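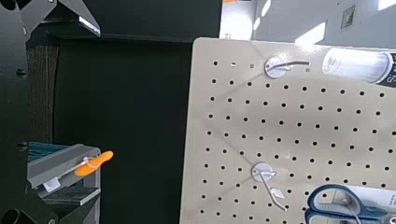

4. The Dandard build

4.1 Parts and assembly

The two-armed machine used in this part of the study was put together at Dandard, a shared workshop with a drill press, a decent set of hand tools and one bench long enough for the job. We used the Salum arm kit, unmodified except for the wrist mounts, and the Mazandarani controller in the version released in July. The Salum guide puts the build at 10 hours. Ours took 11 evenings. Some of the difference is our own slowness, and some of it is the guide, which shows the cable run for the left arm only and leaves the builder to mirror it.

We mention this at the start of the section because cost and ease of assembly are the main grounds on which kits of this class are recommended to home builders. A build time measured by the people who designed the parts is not a build time. We could find no independent figure for the Salum kit, and we would treat our own as a single case.

The wrist mounts deserve a note. The supplied bracket held the small camera so close to the gripper plates that one side of the view was mostly black metal. We moved it outwards twice. After the second move a good part of the view was still taken up by the gripper, and a third move would have put the camera where it struck the shelving. We left it there. Any result from the wrist view should be read with that loss in mind, and we suspect the same loss in other reports that show only the head view. 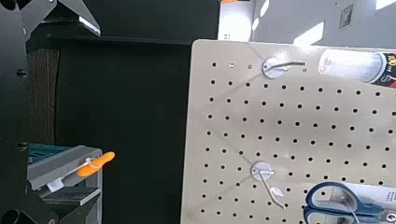 4.2 The task

The task was picking hand tools from a pegboard and putting them in a basket. It was chosen because Hirnodus, the planning software under test, is described by its authors as suited to "everyday reaching", and a tool board is about as everyday as a workshop gets. Items hung on hooks, some on their retail cards and some bare, and we did not straighten them between attempts.

We ran 3,000 attempts over the summer, all at one board with one basket. That sounds like a large number. It is large in the sense that the motors got tired, but it covers one arrangement of furniture and one small collection of tools. A planner could do well on it by learning the board and nothing else. We have seen figures of this size quoted elsewhere as evidence of general skill, and we do not think they can bear it.

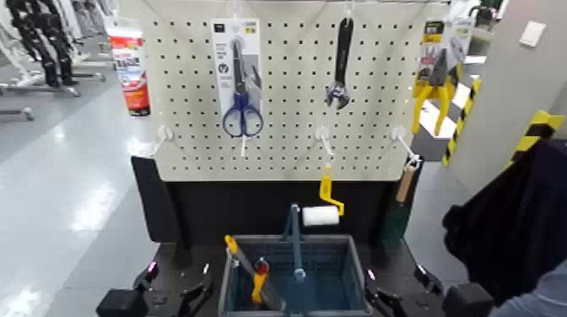
Figure 4. Head view of the board and basket. A packaged pair of scissors, an adjustable wrench and a packaged pair of pliers hang on the upper part of the board; a paint scraper hangs lower down.

The scissors gave us the most trouble in scoring. A carded item can be taken by the handles, by the blades or by the card, and Hirnodus treats all three as the same grasp. Someone fetching scissors from a board would not. We first scored any lift as a success, which produced a pleasing total, and then scored again with the card excluded, which did not. Both sets are given in Table 3. Readers who want one number should ask which rule it was counted under, here and in any other paper on the subject.

Light was a second problem. The wall behind the board was bright for much of the day and the dark panel beside it stayed dark, so the wrist camera had to cope with both at once. Thin hook wires were easily lost against the holes of the board. Our notes list up to 11 restarts in one session that we put down to this, though we had no way of separating a missed hook from a slow controller, and the Mazandarani log does not record which it was.
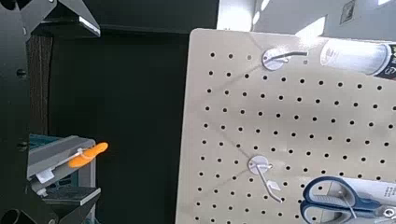 We asked whether the same settings would serve at a second board without retuning, and the short answer is that we do not know. The hooks there were of another length, the basket was lower, and after a day of poor results we retuned by hand. Once that had been done the comparison was worthless and we have left it out of the tables.

What remains is a modest finding. A kit machine, built with shared tools by people with some patience, can be made to reach for items on a board it has met many times before. Whether Hirnodus added anything over a fixed list of hook positions is a harder question. We had planned to run that baseline and ran short of bench time. Until it is run, by us or by someone else, the gains claimed for the planner on this type of task should be taken as unproven.

The logs were closed on 28/09/2019, and later changes to the controller are not covered here.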